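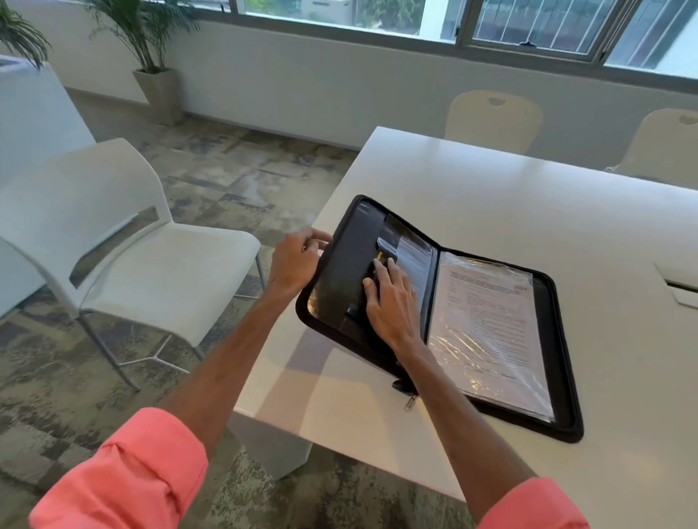
A zippered portfolio opened out on a white table, paperwork under the plastic.

She keeps everything in a zip folder. Everything that matters anyway. Lease, insurance, the letter from the old landlord, the warranty on a boiler she doesn't own anymore.

"I should throw that one out," she says. Doesn't.

We met at the Julldale work rooms, mid-morning, before the place filled up. She runs a paperwork hour there twice a month. People bring in what they have - shopping bags, shoe boxes, once a pillowcase - and she helps them get it down to one folder they can grab on the way out the door. She started in August with a notice taped up by the mailboxes and has kept going since.

Before this she spent years in the records office at Moynihan, a freight company. Her last big job was closing out a storage room. 2,000 files, and she had to put a hand on every one of them.

"You learn what people keep. They keep the envelope. They keep the flyer that came in the envelope. Then you ask for the signed page and it's gone."

The signed page is her big subject. She comes back to it over and over. Whatever has signatures on it goes in front, under plastic, where you see it as soon as you unzip. Her reasoning is pretty simple, you will be asked for it while standing at a counter with a line behind you.

"I don't want to be licking my thumb and going through forty sheets. Open, there it is, close."

Why a zipper and not a regular binder? She makes a face. Binders spill. She had one come open on the steps of the Rillden county building, in wind, and she spent her lunch break chasing a tax return across the parking lot. Bought the zip kind that same week. Black, because it was what the store had.

She is fussy about sleeves. The thin ones crinkle and they catch the light, so you end up tilting the thing back and forth to read it. She uses them anyway. The heavy ones she tried from Premberg were nicer to look at but made the folder so fat it wouldnt close.

"If it doesn't zip, you've got too much in there. That's the whole test."

And the pockets? Small stuff only. Cards, a little notebook, stamps. She's against using the pockets for loose paper. It goes in flat and comes out as a fan.

I asked what people get wrong the most. She had to think.

"They sort too early. They come in with tabs, colors, labels. They've spent thirty dollars. And the papers are still in the bag." Her way is one pile, face up, and you just pick up the top sheet and decide. Keep, shred, ask somebody. No tabs till the pile is gone. Most people are done inside the hour, she says, though one man needed four visits and is still not finished with his late mother's bank statements. She hasn't pushed him.

"Some of it isn't filing."

She doesn't charge. The room costs nothing before noon, and the building likes having someone in. She did get an offer to turn it into a paid course, 100 dollars a head, and said no pretty fast. Too much like work.

What about scanning? Fine, scan it. She scans too. She has 1,004 scans on a drive at home and says she could not find you a particular one if you gave her the aftenoon. The paper she can find.

Last thing I asked was how often she goes back through her own. Once a year, at tax time. Takes out whatever has expired, checks the plastic for splits, runs a bit of candle wax along the zipper if it's sticking.

And the boiler warranty?

"It's one page," she says. "It zips."

The paperwork hour is open to anyone in Julldale, no sign-up. Bring the papers and something to put them in. The shredder is down the hall and you have to ask for the key.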